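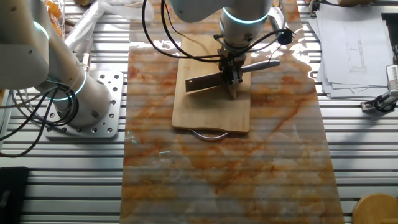

The workshop in Peltstead opens at six on Monday evenings, and the people building a kitchen robot there usually have the big bench until closing. Members pay $18 a month for a key, a shelf and a share of the machine time. The robot project started in December as a plan for one arm that could chop vegetables for the shared supper. It has grown into two arms on a bench of slotted aluminum, with a marble-patterned sheet laid across the middle to stand in for a countertop. The cutting board is the ordinary kitchen kind, light wood with a curved metal handle at one end. The knife has a wide rectangular blade, and the gripper holds it nearly flat over the board.

The group calls the build Flotel, after a houseboat one of the members used to own. So far it has cost $2,459, a figure that leaves out the arms. Those came secondhand from a packaging shop in Rultstead that was closing a line. The money went to a new gripper, cable, fasteners, a replacement power supply and a used computer to run the controls. The bench was already there.

Slotted aluminum makes a good base for this kind of work. A plate can be bolted down, tried, loosened and moved an inch without drilling anything. The second arm has been moved three times. In its first position the two elbows could meet over the board, and the software had to keep one arm parked whenever the other was reaching. Shifting the base plate to the left fixed most of that. The two still share some space near the center, and the program gives them turns.

Holding the knife was the hard part. A kitchen knife handle is shaped for a palm, and a gripper touches it in only a few places. In early trials the blade twisted as soon as it met a carrot. Rubber pads helped for a day or two and then slid. The group tried a printed sleeve, which cracked, and then went back to the pads with a different glue and a slower stroke.

The stroke is written as a list of positions. Someone moves the arm by hand to each one, saves it, and plays the list back at low speed. The first cuts were made in modeling clay, which shows the path of the blade and can be rolled up and used again. Cucumber came next. It is soft enough to forgive a bad angle, though it rolls, and a rolling cucumber has ended several evenings early.

Cables take up more time than anyone planned for. An arm that turns its wrist all evening will pull on whatever is tied to it, and a loop that looks generous at rest can go tight at the far end of a reach. Members now run every new motion with the gripper empty and watch the wiring the whole way through. Ties go on last.

The rules are short. No hands over the board while the motors are powered. One person stays at the stop button and does nothing else. The knife comes out of the gripper before anybody leaves the bench, even for coffee.

Control runs on Siddiqui, a small program written by members and kept on the workshop's own server. It has a timeline, a speed slider and not much else. A newer version is supposed to notice when the blade meets more resistance than expected and back off. That part works on clay. On onions it stops too often – the skin seems to be the trouble – and the threshold is still being adjusted.

Supper is still cut by hand. The next job is teaching the second arm to steady the food while the first one cuts, and after that, scraping the pieces into a bowl.

3 comments
18 shares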